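Shuttle picker, part whatever: fingers, bushings, a lot of filing

Last updated: February

14 comments | 9 shares

Quick one tonight because I have to be up early and the printer is still going. It's now been 26 evenings on this thing if my notebook is right, and the notebook is mostly coffee.

For anyone who landed here from the club page: I'm building a picker for badminton shuttles. Our club plays with plastic ones, cheap and loud yellow, and after a multi-feed drill the hall floor is covered in them. Bending down 60 times is fine when you're 20. The plan is a small rolling base with an arm that grabs them and puts them in a bin, nose first, stacked if I'm lucky. The base sort of works. The arm sort of works. The hand is where all my time goes.

So before anything gets motors I'm doing it by hand. Same fingers, same linkage, but on a handle with a squeeze lever, and a camera on top so I can go back later and see what the fingers were doing when I dropped one. Lucinda Pettigrew at the shop talked me into this. Her point was if I can't pick up a shuttle with my own arm behind the gripper then no amount of code will fix it. She was right, it took me one evening to throw out the first finger design.

Set up on the big white table at Listmont, which is our shared shop, the end by the computer counter. Poses I wanted: upright on the nose, lying on the side, and whatever mess happens in between.

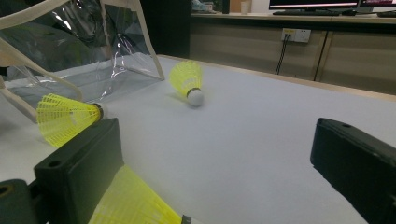
What went wrong with the fingers

OK so. Version one was two flat pads, straight in, parallel. Great on a block of wood. On a shuttle it's hopeless, the thing is a cone. Squeeze a cone with flat pads and it slides toward the fat end and squirts out. I knew this. I drew it anyway.

Version two I went for the base instead of the skirt. Base is firm and doesn't care how hard you squeeze. But when the shuttle is sitting up on its nose the base is right down at the table and the skirt is in the way from above, so you have to come in low from the side, and then the fingers scrape. Scraped a lot of table. Sorry Theo.

Version three, current one, opens a lot wider and goes for the narrow part of the skirt just above the base. The mesh gives a bit but it's stiff down there. Thicker fingers too, chunky blocks really, since the thin ones twisted.

Numbers for the people who like them. I keep a tally on the notebook cover: 671 grabs so far over all versions. I didn't split them by version until late so don't ask me for a success rate, I don't have a real one. Feels like v3 drops way less. Feels like.

Upright is the hard pose still. You nudge it, it falls over, and now it's a side pose and you're in the wrong place. Danang Liew thinks I should just knock them all over on purpose first, with a bar on the front of the base. Dumb and I think I love it. Then there's only one pose to solve and the shuttles roll in a little circle around the nose, so they don't even run away.

Slop

Second big time sink is the joints. First linkage was printed pins in printed holes. Fine for a day. Then the holes go egg shaped and the fingertips wander, up to 3 mm side to side, on a part I'm trying to land on something skinny. I could close the fingers on nothing and they'd miss each other.

Abdul-Rahman Adjei had a bag of bushings left from a printer rebuild and gave me the lot. Should of done it at the start. Ream the hole, press the bushing in with the vise and a piece of scrap on each side, done. I cracked two arms learning not to rush it. If it goes in crooked STOP, tap it back out, start over. Do not try to straighten it by squeezing harder, ask me how I know.

Holes in the print want to be a hair under size. My printer makes them small anyway so I draw them dead on and file. Your printer will be different, print a little test strip with a few sizes first and save yourself the plastic.
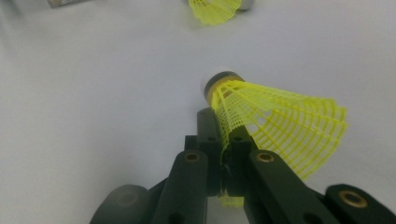 The slop is mostly gone now and the whole squeeze feels different, tight but it still falls open when I let go of the lever. I put brass ones in the long arms first and that alone did most of it. Haven't done the ones nearest the handle yet, those are still bare plastic and I can feel it. Next job. A drop of light oil on the pins, wipe it off, that's all the maintenance I'm planning.

Also tried a soft lining inside the fingers, cut from a bike tube. Grip went up, but it also grabbed the mesh and wouldn't let go at drop time, so you'd open up and the shuttle just hangs there. Took it off again. Might try it with only a strip at the very tip.

Motor stuff, short because I haven't done much

Servo is a plain hobby one, pulling the same rod that the lever pulls now. Yaw Darko lent me a current meter so I can see how hard it works at full squeeze. Idea is to stop closing when the current jumps instead of going to a fixed width. The skirts get bent with use and no two of the old ones are the same size anymore, so a fixed width is asking for trouble.

Camera side, I'm keeping it simple. Yellow on a gray floor, color threshold, find the blob. Works on the table. The hall floor is green with white lines and yellow lines. Yes yellow lines. I'll deal with that when I get there. Danang says look for the dark band by the base instead and get the direction from it for free, which might be smart, except half our old ones have the band rubbed off.

To do

- bushings in the last joints
- knock-over bar, cardboard first
- handle is too short, my pinky hangs off
- reprint left finger, the hole near the top came out rough
- new bin, the plastic sheet on ours is all wrinkled and light bounces off it like crazy when the camera looks that way
- write down which version I'm testing BEFORE testing it

Somebody asked in the comments if I'd share the files. Yes, once the handle is fixed, I don't want ten people with sore pinkies. They're also named stuff like finger_new_new2 so give me a week to clean up.

And to the guy who wrote that a tube on a stick does the same job: I know, I own one, it jams on plastic skirts.

Print just finished, sounds like. Going to go look.

14 comments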